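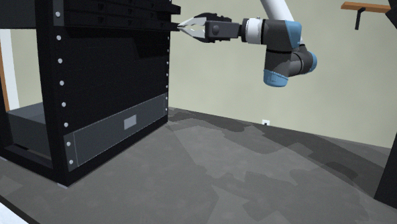

Flidier Cell Planner, two months in

Rating: 4 out of 5

I look after one robot cell, and only one, so bear that in mind when you read this. It's a single arm with a two-finger gripper that works along the front of an equipment rack, and my job is to set it up, keep it running and put it right when it stops. I bought a seat of Flidier Cell Planner in February because I was sick of finding out at the rack that a move I'd drawn on paper put the wrist somewhere a wrist can't go.

The short version: I like it a lot, I'd buy it again, and the manual drove me up the wall.

Getting the cell into the computer

You build your room first, then drop in the rack, then the arm. The room part is fun! I had my walls and floor in before lunch and then got carried away adding a shelf on its bracket and the wall outlet. Some of that was me playing around, but the shelf earned its keep. Anything sticking out of a wall on the arm's side is something an elbow can find, and I'd much rather find it on a screen.

The rack took longer. Flidier gives you a plain cabinet and lets you stretch it, which is fine for the posts and rails, but the units at the top are what the gripper deals with and those need to be right. I measured mine with calipers, typed everything in, and then discovered I'd measured from the face of the post and the program wanted it from the middle. Everything was off by the same amount, so the fix was one number, but it cost me an evening of staring. Measure from the middle of the post. I have now saved you an evening.

Bolt heads you can add or leave off. I put them in. They make no difference to the planning but they're great for lining up your view with the real thing when you're standing there with a tablet in one hand — you count down to the same bolt and you know you're looking at the same spot.

Planning the reach

This is where the money goes, and it's money well spent. You drag the fingertips to where you want them and the rest of the arm sorts itself out behind. The approach I use most comes in level with the fingers pointing straight at the rack and nearly closed, and I stop it right at the end of the part I'm after before letting it do anything else. I save that as its own stop point. On a real cell you want a place where the arm will sit still and let you walk over and squint at the gap, and the planner makes it very easy to put one in. Right click, hold here, done.

Things get less lovely when you have two parts sticking out one above the other. The fingers have some height to them even when they're almost shut (the linkages above and below the body are the bulky bit) and the program's collision check treats the whole gripper as one fat box unless you tell it otherwise. With the default box it kept refusing a move I knew perfectly well was fine. The setting you want is called Fine Shape, it's two menus down, and it is switched off when you install. Why?? Turn it on for the gripper and leave it off for everything else or the fan on your laptop will let you know about it.

You can also tilt the view to any angle you like and look through the gap between the fingers, which I do constantly. On the shop floor I'd need a mirror and a better back.

What it's like on the real arm

I exported the path with the Stivley add-on, which costs extra (I paid 139 dollars, on top of the planner itself) and turns the drawing into something my controller will read. First run I had the speed way down and my thumb on the stop button. The arm came in a little low. Not scary low, but low enough that I shut it down and went looking, and the cause was my own leveling. The rack stands on feet, one of them had been wound in further than the others, and I'd drawn a perfectly square rack in a perfectly square room. I wound the foot back out, put a level on the bottom rail, ran it again and it landed where it should.

So my setup order these days goes rack first, then arm, then software:

Level the rack on its feet and lock them.
Check that the bolts down both posts are snug, top to bottom.
Teach the arm three touch points on the rack and type them into the planner.
Run the approach slow with an empty gripper, stopping at the hold point.
Look at the gap by eye before you let the fingers close.

I redo the touch points every 192 hours of running. That's my own number, from my own logbook, and yours may well be different. When I let it slide longer I can see the tips starting to wander a hair toward the unit above.

The stuff I don't love

The manual. It reads as though it was written for an older version and then had the new screens pasted over it. The chapter on shadows is longer than the chapter on grippers! Speaking of which, the shadows on the floor look nice but the edges go jaggy on my machine, and I've given up trying to fix that.

The parts library is thin too. There's a decent choice of arms but only a handful of grippers, and I ended up getting a closer match from the Grurken library, which is a free download and loads fine once you've renamed the folder.

Support was good when I wrote in. They answered the next morning and the answer was right.

Would I pay for the second year? Yep, already have. If your cell never changes you could probably manage with a tape measure and patience, but I move units in and out of that rack all the time, and each change used to mean an afternoon of nudging the arm along by hand. Last one took me a coffee and a half. I'm knocking off one star for the manual and for hiding Fine Shape, and if they move that setting to the front page I'll come back and put the star on again.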